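Section 4. Working at a Two-Arm Station: Luggage Line

This section applies to all Brallham staff assigned to the two-arm stations in the luggage area. It replaces the bench instructions in use before April. Employees who have worked only at the manual benches must complete Section 3 (Stopping and Restarting) before continuing.

4.1 What Changes for the Operator

Under the manual procedure, one employee lifted, turned and held each case through the full handling check. At a two-arm station the arms do the holding. The operator places the case, confirms the grip, watches the cycle and decides what happens to the case afterward. The decision to pass, hold or reject a case remains with a person at all times.

Each station is set for a target of 400 cases per week. This figure applies to the station and is not used to rate individual employees. Supervisors may not compare one operator with another on the basis of station counts.

Job grades and base pay are unchanged by assignment to a station. Employees who prefer to remain at the manual benches may ask to do so in writing; the request is reviewed at the next rotation.

4.2 Before the Shift

1. Read the shift log left by the previous operator. Do not start the station if an entry is marked OPEN.

2. Look along the front rail from one end to the other. Both shoulder mounts must be seated on the rail with no visible gap.

3. Follow the cables from each base by eye. A cable that is pinched, or that lies where an arm will travel, must be moved by a technician. Operators do not disconnect cables.

4. Sign in at the Jollell terminal. The station will not accept a cycle without an operator name.

Caution: Keep hands, sleeves and lanyards behind the front rail whenever the arms are powered. An arm that is standing still may be waiting for its next command.

4.3 Placing and Holding the Case

1. With the arms in the parked position, lay the case flat on the table with the lid facing up.

2. Turn the case so that the lock and carrying handle face the operator. Fold the handle flat.

3. Close the zipper fully. A pull left standing can catch on a finger pad.

4. Step back and select HOLD. The arms close on the case from the left and right.

5. Confirm the grip by eye. Each gripper should bear on the side of the shell, with the lid left clear. On hard-shell cases with a printed lid, such as the children's models, no part of the gripper should touch the artwork.

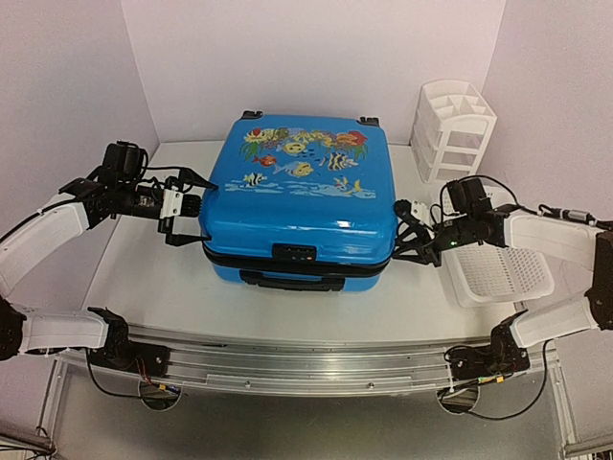

4.4 Checking Wheels and Zipper

The wheel and zipper check was the most tiring part of the manual procedure, as it required the employee to bend over the case for long periods. At the station, the operator follows it on the monitor through the wrist camera and may stand or sit.

1. Select WRIST VIEW on the monitor. The picture is taken from very near the fingers, and straight parts such as the rail may look curved. This is normal and does not call for a service request.

2. Before the fingers close on a caster, confirm that one finger is on each side of it. If both are on the same side, press PAUSE and select BACK OFF.

3. Find the zipper pull in the view and make certain that it lies outside the grip. The grip force is preset to suit the caster and will damage a slider.

4. Look at the rest of the view for loose items on the table. Small objects near the rail are easily missed from the operator's position and are often easier to find on the monitor.

5. Enter PASS, HOLD or REJECT. If in doubt, enter HOLD – a held case is examined by a second person and does not count against the station.

Note: The grip pads are replaced after 2,000 cycles. The terminal gives a first notice at 900 cycles, when the pads should be inspected for wear. Record the inspection in the shift log even when no wear is found.

4.5 Rotation and Rest

No employee is to monitor a station for more than two hours without a change of task. Watching a screen is work, and the rest periods in the site agreement apply in full. Operators are expected to rotate through packing and repair so that hand skills are kept up. Comments on this section may be entered at the Jollell terminal and are reproduced here where they bear on the procedure. 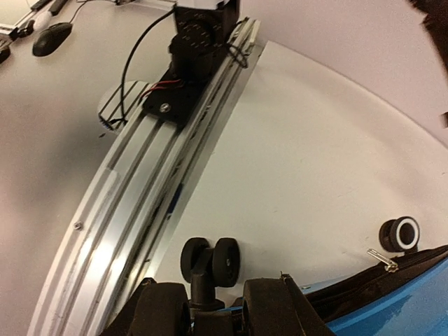
Damilola Dauda: My shoulders are much better since I moved over from the benches, but I would ask that the two-hour limit be treated as a limit. On busy days it has been read as a target. I would also like new operators to spend their first week on repair. You learn what a bad wheel feels like in your hand, and after that you know what to look for on the monitor.

Reply from the area office: The two-hour limit is a maximum. Supervisors have been reminded of this, and the terminal will now prompt for a change of operator ten minutes beforehand. The request for a first week on repair has been accepted for all new assignments and will be added to Section 3 at the next revision.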